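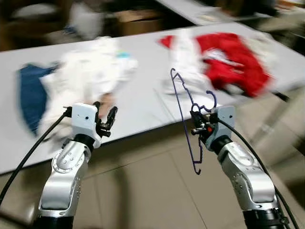 Cotton jersey shrinking in length but not in width

Forum index > Home > Laundry and fabric care

hemline_k
Posted in January, 21:40

I have nine plain cotton T-shirts, all bought together from Womach. After a few washes at 40 they are clearly shorter in the body but the chest measurement is the same as when new, or slightly wider. Detergent is ordinary powder, spin is the machine's default. I line dry. Is this a washing fault or a fabric fault?

tolpuddle
Reply 1

Fabric. Jersey is knitted under tension and wound onto the roll under tension, mostly lengthways. The first few washes let the loops relax back to their natural shape, so it gets shorter and often a bit wider. A maker who compacts the cloth properly before cutting takes most of that out. A maker who skips the step passes it on to you.

Temperature has little to do with it. You would see nearly the same at 30.

drumload
Reply 2

Disagree on temperature, or at least on heat in general. Relaxation shrinkage happens in any wash, yes, but tumble drying adds more on top. The tumbling matters as much as the hot air, as it keeps shaking the loops closed. hemline_k, have any of these been through a dryer, even once?

hemline_k
Reply 3

Never. I don't own one. Washing machine is a Pritero, default cotton spin.

drumload
Reply 4

Then I withdraw the dryer theory for your shirts, though I stand by it generally.

selvedge_and_son
Reply 5

What weight is the cloth? Thin single jersey moves far more than interlock. Also check whether the side seams have twisted towards the front. If they have, that is spirality, a separate problem from the yarn twist, and no amount of pulling will cure it for longer than one wear.

hemline_k
Reply 6

Label gives no weight. 100% cotton, nothing else useful. Side seams have twisted on 3 of them.

tolpuddle
Reply 7

Consistent with cheap finishing. What you can do:

Take them out as soon as the spin ends.
Lay each one flat on a table while damp and pull it lengthways, hem against shoulder seam, with even force.
Dry it flat, or hang it by the hem so the weight of the water pulls the body down.
Iron lengthways only, slightly damp, never side to side.

You will get back part of the lost length. It goes again in the next wash, so this is maintenance.

quillback
Reply 8

I would not hang jersey by the hem. On a line with pegs you get two points at the bottom edge and a wavy hem for ever. Over the line at the chest, folded, no pegs. I have used Festia hangers for the lighter ones and had shoulder bumps on every shirt.

tolpuddle
Reply 9

Pegs placed at the side seams do not mark. The seam takes the load.

quillback
Reply 10

They mark mine. Different pegs, perhaps.

selvedge_and_son
Reply 11

Flat drying avoids the argument if there is space for it. A mesh rack is better than a solid top, otherwise turn the shirt over halfway.

For the next lot, buy one, mark a known length down the centre back with thread, wash it three times and measure again. If it has lost more than you can live with, don't buy the rest. I did this with a Stoyanova shirt and it settled after the second wash.

hemline_k
Reply 12

Will do the thread test. Tried the damp pull on one of the untwisted shirts tonight and it is drying flat on a towel. Will measure it against an untreated one in the morning.

drumload
Reply 13

Measure after wearing it for a day as well. Body heat and movement will shift it again, and the figure straight off the towel flatters the method.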